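Stop tuning the planner

29 Jun 2019

Every few months somebody on our side of the office proposes replacing the motion planner. The argument is always the same: a trial failed, the log shows a late replan, so the planner must be at fault. I read 301 failure logs from the Carkbridge cell before writing this, and I think the argument is wrong.

Most of those failures began upstream. The planner was handed a pose that was stale or badly framed, and it produced a perfectly good path to the wrong place. In 17 cases the planner itself did something indefensible. The rest were timing, calibration, or a perception node reporting high confidence in an object it had half seen.

Our stack is ordinary. Wako does the segmentation, Zakar holds the world model, and a sampling planner sits underneath with a joint controller running at 1000 Hz. The controller is the part we trust most and look at least. Between Wako and Zakar there is a message queue, and until this spring no message in it carried the time at which the camera exposure ended. It carried the time of publication. On a slow frame the two differ enough to matter when a tool is already moving.

Two-arm work makes this worse. With one arm, a stale pose costs you a missed grasp. With two arms holding tools that must meet, each arm can be correct in its own view of the world and the pair still wrong. Sweeping is a good test for this reason – the scoop has to stay flat while the brush comes to it, and the thing being moved changes shape and position with every stroke.

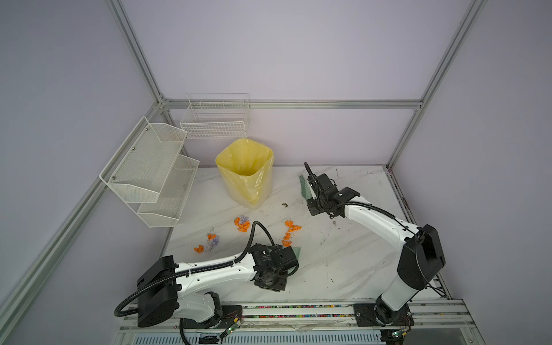 Scoop in the left gripper, brush in the right, with orange and lavender debris still on the tabletop.

The Modstead branch of our code tries to hide the problem with a longer planning horizon. I would remove that. A longer horizon extends the life of bad data. Stamp the messages at exposure, reject anything older than one control window, and let the arm wait. People dislike the waiting because it looks like a fault on a demonstration day, but a pause is easy to find in a log and a silent offset isn't.

The patch for this is 956 lines, most of them tests. It goes to review in July.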